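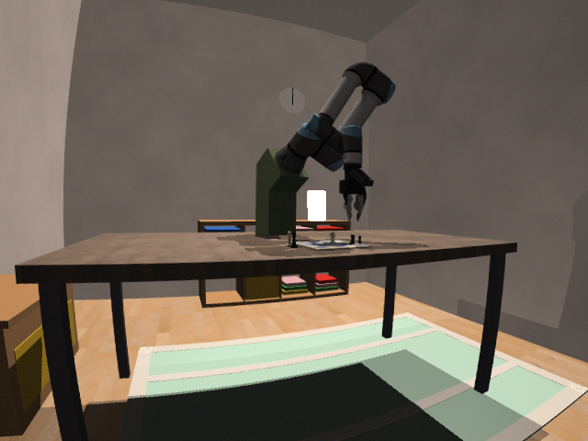
Put the chess task last in the list, Wanda Wasilewska advised when an early draft of this section went round, or readers will take the whole benchmark for a chess paper. We have kept it first, as it is the task on which the largest number of episodes were recorded and the one on which the three policies differ most. Her wider point stands: no policy here knows the rules of chess, and none is asked to choose a move. The instruction names a piece and a target square, and the arm has to put the one on the other.

4.2 Chess piece placement

The task is run in the Drevik simulator with a single arm mounted behind the table. At the start of each episode the board is placed at a random position and angle within reach, and between three and seven pieces are dropped on or near it. Pieces may come to rest on their sides or partly off the board. We do not correct this. A fallen piece counts as a valid object and may be the one named in the instruction, in which case it has to be stood up as well as moved.

Furniture, wall colour, floor and lamp position come from the Delorme room set. Shadows are computed for every episode and are often hard-edged, so that a dark square in the light and a pale square in shade can end up close to the same shade in the image. Earlier work with even lighting does not meet this problem, and we think it accounts for part of the gap between our scores and those reported for older placement tasks.

Two views are given to the policy: a fixed room view and a view from the wrist (Figure 3). Both are resized to the same resolution before encoding. The room view is of little use once the fingers are near the board, which it sees almost from the side. The wrist view takes over at that stage, but it shows only part of the board and the fingers hide much of what lies beneath them.

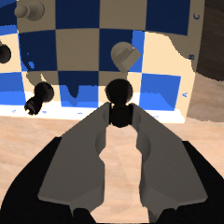 Figure 3. Wrist view with a black pawn between the fingers. The letters A, B and C can be read along the right-hand border of the board.

The training set for this task holds 3,507 demonstrations, all collected by teleoperation in simulation. A further 522 were thrown out before training, mostly for pieces pushed off the table or for pauses longer than we allow. Testing uses 800 episodes with board positions and rooms not seen in training. Every policy is tested on the same 800, with the same random seeds.

An episode is scored as a success if the named piece is upright, its base lies fully inside the target square, and no other piece has been moved by more than half a square. We chose the last condition after watching Zavetti, our baseline, reach the target by sweeping its neighbours aside. Under a looser rule such episodes would pass, and the ranking of the policies would be harder to read.

Grasping itself is seldom the difficulty. All three policies close on an upright pawn reliably, and the scooped inner edges of the fingers are forgiving of small errors in position. Failures come later. The most common is a release that is slightly too high, after which the piece lands on its rim and tips over. The second is a placement one square off along the long side of the board – an error that is much more frequent when the printed letters are out of view. Knights are worse than pawns in both respects, and the fingers tend to turn them on closing.

Fallen pieces remain the weak point. Brendum, the policy with the wrist view fed in at a higher rate, manages to stand up a pawn that lies clear of its neighbours, provided that the head points away from the gripper. With the head towards the gripper it usually picks the piece up by the neck and sets it down again on its side. Adding demonstrations of this case alone helped a little but made upright grasps slower, and we left them out of the final training mix.

We also tried removing the room view altogether. The arm still found the board in most episodes, though it took longer to do so and sometimes began its search on the wrong side of the table. Removing the wrist view had a far larger effect: pieces were lifted, but very few were put down inside the right square. The per-piece results for both settings are given in the appendix, together with the list of rooms used for testing.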